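Graltdale Track Surfacing System – Line Marking and Porous Synthetic Surface
Product page: running tracks, outdoor
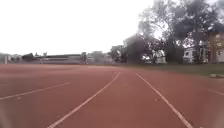
Running surface in red-brown with white lane lines, view along the lane toward the bend.

Overview

Graltdale is a synthetic running surface for outdoor school, club and municipal tracks. It is laid in place on an asphalt base and supplied with a matching white line paint, Cetard LM, for lane lines, start marks and relay zones. The two products are specified together on new work. Cetard LM can also be ordered alone for remarking an existing Graltdale surface.

The surface is a two-layer build. The lower layer is black rubber granulate in a polyurethane binder, laid by paver. The upper layer is a sprayed coat of colored granules in pigmented binder. The finished surface is granular to the touch and drains vertically through both layers into the base, provided the asphalt is itself an open-graded mix. On a dense asphalt base the water moves sideways to the track drain, and the crossfall of the base has to be checked before the order is confirmed.

Standard color is red-brown. Gray, blue and green are made to order, with a minimum order of 600 square meters per color.

Surface color and weathering

Pigmented binder lightens with exposure to sunlight. Change is fastest in the first season and slows after that. An older track in red-brown will look dustier and paler than a retained sample, and the inside lanes may differ from the outside lanes where wear is higher. Neither is treated as a defect under the supply terms.

Two coats from different batches should not be sprayed in the same lane. If a batch change cannot be avoided, make it at a lane line. Batch numbers are printed on the side of the drum, below the fill weight, and should be entered on the laying record.

Pale scuffs from shoes, barrows and hurdle feet are normal on an open-texture surface. Most can be brushed out with a stiff nylon broom and clean water. A mark that stays after brushing is usually either abraded topcoat or paint carried off a line.

Line marking with Cetard LM

Cetard LM is a single-component polyurethane paint, matte white, sprayed through a masked or disk-guided head. Matte finish is standard. A gloss version is not offered for lane lines.

Apply two thin coats. A single heavy coat fills the texture of the surface, reduces grip on the line and tends to lift in flakes at the edge. Leave 60 minutes between coats in dry conditions at normal summer temperatures and longer in cool or damp weather. The track should stay closed overnight after the second coat.

On straights, lines are set out from a tensioned string. On bends they are set out from the radius point with a steel tape, and the string is not used. Most visible errors in lane marking occur at the change from straight to bend, where the line has to leave the tangent without a kink. Mark this point on every lane before spraying and sight along each line from ground level.

Inner lines generally wear sooner than outer ones. It is acceptable to remark single lines, but a fresh line beside a worn one will stand out strongly. Where appearance matters, remark the full straight or the full bend.

Edges and adjoining grass

The surface can be finished against concrete curb, aluminum edging or a buried edge with grass directly alongside. The buried edge is the lowest-cost option and the one that needs the most upkeep. Grass and soil work inward over the outermost lane if the margin is left uncut, and fine soil will block the pores of the surface along that strip.

For a grass margin we recommend:

– soil level finished slightly below the track surface
– edge cut back in spring and again at the end of the growing season
– clippings discharged away from the track
– no granular fertilizer spread within throwing distance of the lanes

Iron-based moss treatments stain the surface permanently. Keep them off the track altogether.

Base requirements

Asphalt must cure for at least 4 weeks before laying. It must be clean, dry and free of oil. Flatness is checked with a straightedge across and along every lane, and low spots are filled before the paver arrives. Filling low spots with additional rubber granulate is not permitted, as the difference in thickness can be felt underfoot and the area will wear unevenly.

Laying should not begin if rain is expected before the binder has set. Work in January is possible only in mild regions and needs prior agreement with the technical office.

Routine care

Remove leaves and loose debris weekly in season. Wash the full surface once a year with a rotary surface cleaner, fan nozzles only. Pencil-jet lances strip granules and will cut a visible groove in a lane line.

Spike length should follow the rules posted by the operator. The maximum we accept for warranty purposes is 7 mm, pyramid or Christmas tree pattern. Needle spikes are excluded.

Vehicles may cross only on boards. Do not turn wheels while stationary, even on boards.

Repairs

Small areas are repaired with the Lomholm patch kit, which contains granulate, binder, a trowel and a tub of topcoat in the ordered color. Cut the damaged area out square and down to sound material, prime the sides, fill, and level with the trowel wetted in release agent. New topcoat will be darker than the weathered surface around it. The contrast lessens over time but does not fully disappear.

Larger areas, or any repair that crosses a lane line, should be referred to the installer. The line has to be reinstated from the original setting-out points.

Ordering and technical support

Graltdale, Cetard LM and the Lomholm kit are supplied through Reuter. Orders for surfacing need a site plan with lane count, base type and edge detail. Orders for line paint need only the lane count and the total line length.

Setting-out and marking questions: Kai Thiele, technical office
Samples, color matching and batch records: Edeltraud Kleinschmidt

Samples are sent as bonded squares on backing board. Loose granules are not supplied for color approval.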